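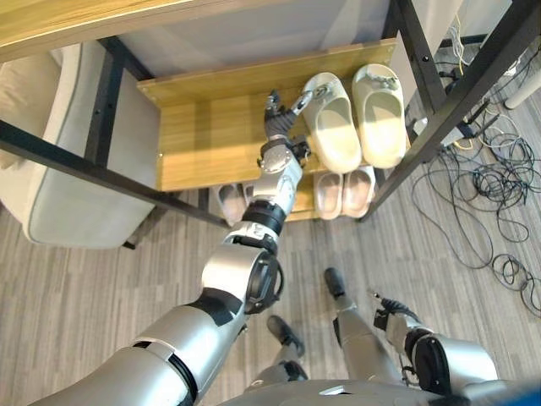 Slipper rack task, head camera, hand at the left cream slipper

tenurness
26 Aug 2019
We have 49 demos of this so far, all teleoperated. Plan was 100 before training. Is it worth moving the slippers between takes, or do I keep the layout fixed until the policy does something sensible?

wynne_b
Move them now. We did some 700 takes in July with one layout and the policy learned the shelf, never the shoe. Swap the pairs between the upper and lower shelf too.

Husto
Disagree. With 49 demos you'll spread it too thin. Fix the layout, get one pair working, then add variation.

wynne_b
That's how we ended up with 700 takes I can't use.

zoka
Somewhere in between - shift each slipper a little every take, keep the pairs on their shelves. Also, are you keeping the failed grasps?

tenurness
Keeping them, tagged separately. Beverley Ruddock does our labeling and wants a second tag for takes where the fingers touch but don't close.

Husto
Leave those out of the first run.

zoka
I'd train 2 versions, with and without.

tenurness
OK, small shifts from take 50 on. Will post both runs.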